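Pirihi Writers' Board > Romance and Short Fiction > Critique Wanted

Second date in a train station cafe. Does the kiss come too soon?

marginalia_mo
Posting the middle section of a short called Platform Coffee. He has missed two trains on purpose and she has let him. The whole thing is 500 words over the limit for the Surkham contest, so I'm looking for cuts, and I'd like to know if the kiss is earned.

"He stirred his coffee again, though he had never put sugar in it. Ilse watched the spoon go round. Behind him the board clicked over and his train slid up to the top, where neither of them looked at it. 'You'll be late,' she said. 'I've been late since four,' he said, and she leaned across the table and kissed him, and got her sleeve in the butter."

tallow
Keep the butter. Lose whatever you need to lose, but keep the butter.

The kiss is fine by me. What bothers me is the spoon. Every nervous man on this board stirs something.

Ulises Painemal
I'd go the other way. The spoon tells me he's nervous before he opens his mouth, and then the line about four o'clock tells me again, only louder. Cut the line. Let her kiss him over the silence.

Also "slid up to the top" took me two readings. For a moment I had a locomotive climbing the wall.

marginalia_mo
The locomotive is noted with shame. But the line stays! It's the only clever thing he says in 17 pages.

tallow
Then it definitely has to go. He's been a lump for 16 of them and I believed in him.

Arūnas Petrauskas
I think it's too soon, and I seem to be alone in this. We've had one conversation about her mother and one about parking. I don't know what she sees in him. Give me 300 words where he does something kind without noticing, then she can ruin all the sleeves she likes.

marginalia_mo
Arūnas, I'm 500 over and your cure is 300 more.

Arūnas Petrauskas
I didn't say it was a diet.

Ulises Painemal
The parking conversation is the love scene, for what it's worth. He remembers where she left the car and she doesn't. Move that next to the kiss and you won't need his 300 words.

Arūnas Petrauskas
That would do it. I'm annoyed, but that would do it.

distia_reader
Came over from the old Distia group. Is this meant to be spicy? The tag says romance and so far the hottest thing in it is the coffee.

tallow
Some of us have had to sit down after that butter.

marginalia_mo
It's a slow burn. There is a hand on a knee on page 12, if you can hold out.

distia_reader
I can't, I've skipped ahead. Whose knee is it? There are two "hers" in that sentence and one of them is the waitress.

marginalia_mo
Oh no.

Ulises Painemal
Leave it in. Surkham gets a different kind of entry and everybody wins.

marginalia_mo
Fixed the knee and moved the parking talk. The four o'clock line is in a separate file where I can visit it. Still 120 over, so the mother may have to go. New draft is up under the Flallus thread with the other contest pieces.

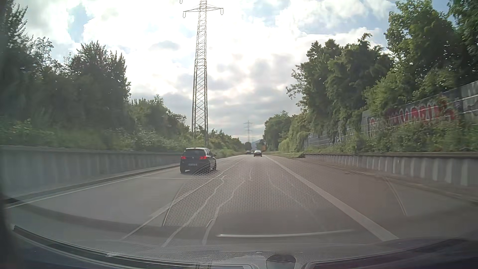 On the road, March 2021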